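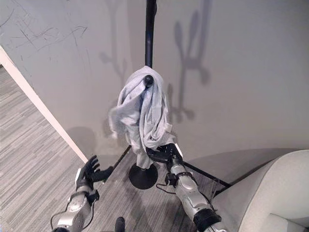
开个串,聊聊最近两周被一块灰布折磨的事。任务说出来特别简单:布挂在衣帽架上,机器人把它拿下来,搭到旁边扶手椅上。我组里做导航的同事听完说这不就一下午的活吗。嗯,我当时也是这么想的(捂脸)

先交代下我负责哪块,免得大家问硬件我答不上来。我写的是中间那一层:感知出来的东西怎么变成规划器能吃的目标,规划器吐出来的轨迹怎么安全地喂给控制器。电机、手、线束那些都归Aigars Baranauskienė管,我碰坏了要请他喝咖啡的那种关系。

第一个坑是感知。灰布、灰墙、浅色椅子,你品品这个配色。分割网络在桌面数据集上漂亮得很,一到这个角落就开始做梦,布的下半截经常直接并进墙里。我盯着叠加图看了一晚上,看到后来自己都分不清哪儿是布边了。

更气人的是影子!衣帽架在墙上投了一道影子,连钩子的形状都有。我们的细杆检测器是靠边缘和线段做的,于是它非常自信地告诉我:这里有两根杆子。规划器一听,好嘛,两根都得绕开,手臂就走出一条特别优雅也特别没必要的弧线。

当时第一反应是调阈值。调了一天,影子没了,真杆子也没了。细的黑杆子在深度图上本来就断断续续的,你阈值一收紧它就碎成一截一截,中间全是洞,规划器看见洞就想钻……那天差点真的让它把前臂伸过去,还好我在可视化里先看到了。

后来的做法很土:颜色图里找到的线段,必须在深度图上有沿线的支持点,而且支持点要明显比背后的墙近。影子贴在墙上,深度跟墙一样,一下就筛掉了。真杆子哪怕只有零零碎碎几段深度,也能顺着线段把它补成一根完整的圆柱。写完不到一百行,我为什么没有第一天就写啊啊啊

有人私信问为啥不直接上端到端,学一个策略完事。我们也在试,Arnar Þrastardóttir那边就在搞,进展挺好的。但我这条线要的是出了问题能一层一层往回查,今天撞了杆子,我得能指着某一帧说就是它。两条路不打架,数据还能共用。

好,第二个坑:规划。我们用的规划器叫Motar,组里自己写的,名字谁起的已经不可考了。Motar对刚体特别友好,你给它一个盒子一个杯子它能给你玩出花来。布就完了,它压根没有布这个概念。

所以我给它撒了个谎。抓住之前,布是一团点云外面套个凸包,当障碍物看,只在抓取点附近开个口子让手进去。抓住之后,布变成挂在手下面的一根粗胶囊,长度按抓取点往下的布长来估,再加一点余量。难看是真难看,可是规划速度一点没掉。

抓哪儿也很有讲究。最早我选的是最高点,就是钩子顶上那块,想着一提就起来了。结果圆头的钩子从布里顶出来,手指一合,布和钩头一起捏住了。手腕往上走,架子跟着一起走,底座再重也经不住这么拽。我按急停按得比什么都快。

现在改成先抓下摆,离杆子远一点的地方,抓稳以后往外带一小段,再往上绕过钩子。打分函数里加了一项:候选抓取点沿手指闭合方向,如果两指之间能扫到杆子的圆柱模型,直接判零分,不讨价还价。就这一项,成功率肉眼可见地上去了。

另一只手呢?目前就是张着在旁边待命。双臂配合我写了个初版,思路是一只手抓着下摆,另一只手去把钩子后面那一边托起来。规划时间一下子长了好多,而且两条小臂老想交叉,先放着,等单手版本稳了再说。待命姿态也调过好几轮,放太低会挡住头上相机看底座,放太高又跟右手抢地方。

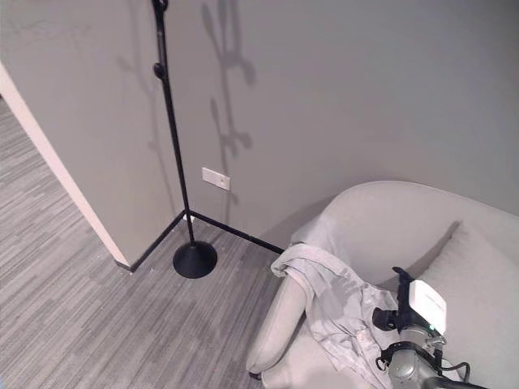
放到椅子上这一步我原来完全没当回事,觉得松手嘛,谁不会。结果它成了整条链路里最容易翻车的地方。扶手是圆的,靠背是弧的,布随便偏一点就往外侧滑。你要是太早松手,大半块布就去地毯上躺着了。

我现在把放置拆成三个小状态:靠近、贴住、撤离。靠近用位置控制;贴住的时候切成阻抗,让手顺着椅面压下去一点点,让布先有个着落;撤离最磨人,手指张开以后不能直接往上抬,布会挂在指节上跟着走,得先沿着手指朝向的反方向退出来。

说到切换控制模式,又是一段血泪。底层控制环跑1000 Hz,我这层比它慢得多,模式切换的消息从我这儿发下去。有一次切换消息到了,新的刚度参数还没到,控制器就拿着旧刚度和新目标跑了那么几拍。手腕抖了一下,我的心也抖了一下。

修法也不复杂:模式、目标、增益打成一个包,带同一个序号,底层要么整包接受要么整包丢掉,丢了就保持当前姿态。另外目标不许跳变,切换瞬间一律从实测关节角开始插值。道理课本上都写着,我就是非得亲手踩一脚才长记性。

怎么知道是参数晚到的呢,这里要吹一下我们的日志工具Zonance。相机、关节、规划器内部状态、每条命令,全按同一个时钟对齐,拖着时间轴来回看。以前我们是五个终端窗口各打各的字,查一次时序问题能查到怀疑人生。现在拖到抖的那一刻,谁先谁后清清楚楚。

Zonance里我最喜欢的功能是回放的时候可以换模块。把当时录的图像和关节数据喂给新版感知,看它会给出什么抓取点,真机根本不用动。我攒了96段回放当回归测试,每次改代码全跑一遍。影子那个修复就是这么验的,合进主干之前一段都没退步,爽!

当然回放也骗人。它是开环的,新版要是选了另一个抓取点,录像里的布可不会跟着变。所以回放只能告诉我感知和规划的输出靠不靠谱,后面真抓的结果还得上机器。我有一回忘了这茬,看着回放全绿就兴冲冲去跑真机,第一把就把布抓了个寂寞。

仿真那边用的是Tuncer。布的仿真嘛,懂的都懂,摩擦调大了像砂纸,调小了像果冻。我现在只拿它查碰撞和可达性,布的参数随便给一组能挂住的就行。想靠它调松手时机的话……我试过了,省省吧。

顺便安利一个小工具,是我给自己写的,叫Drellcombe(别问,随手敲的名字)。每次任务失败它自动截取前后一小段,按最后停在哪个状态归类,再让我填一句人话备注。现在列表里躺着19条,归到“撤离”的最多,备注清一色是“又挂手指上了”。

挂手指这事我也在想怎么检测。关节力矩太糙了,一块布的重量淹在噪声里。目前试的是看图:撤离前后各取一张掩码,手退出去以后,如果手附近还有布的像素连着,就停下来,回去再贴一次。逻辑很直白,麻烦在于遮挡,黑手挡着灰布,有时候真看不出是连着还是正好叠在后面。

所以又加了个小动作:退到一半的时候手腕横着挪一点点,换个角度再判一次。两次都说没连着才算完。多花不了多少时间,看起来还挺像人那种“我看看粘没粘手”的动作,路过的同事都以为是我故意设计的,我就没否认哈哈哈

再说个容错方面的心得。最开始我的状态机失败了就一律回到起点重来,写起来省事,跑起来特别蠢。布都拎在手里了,只是放置点没算出来,它居然要先松手再从头抓。现在每个状态都写了自己的退路,手里有布的时候最差也是退到一个安全姿态拎着等,感知缓过来了接着走。

椅子的位姿也别只算一次。我之前在任务开头算好就一直用,想着家具又没长腿。但是机器人底盘会微微挪,躯干一前倾头上相机的外参也跟着有误差,最后椅面高度差了一截,手要么悬着松要么压得太狠。改成靠近之前重新拟合一次扶手和座面,误差小多了。

眼下待办里还有这些:撤离时的遮挡判断再打磨一下;深色布没试过,黑布配黑手我已经开始头疼了;双臂版本的交叉惩罚重新写;还有Aigars让我把腕部加速度上限调低,他说线缆看着心疼。最后这条今晚就改,咖啡钱能省则省。

有做布料操作的朋友欢迎来评论区聊,特别想知道你们松手那一下是怎么判断的,用触觉的也求分享一下布置方案。细杆检测那段代码我整理整理,把里面骂影子的注释删掉再发出来。

我先去跑下一轮了,跑完接着在这个串底下更新。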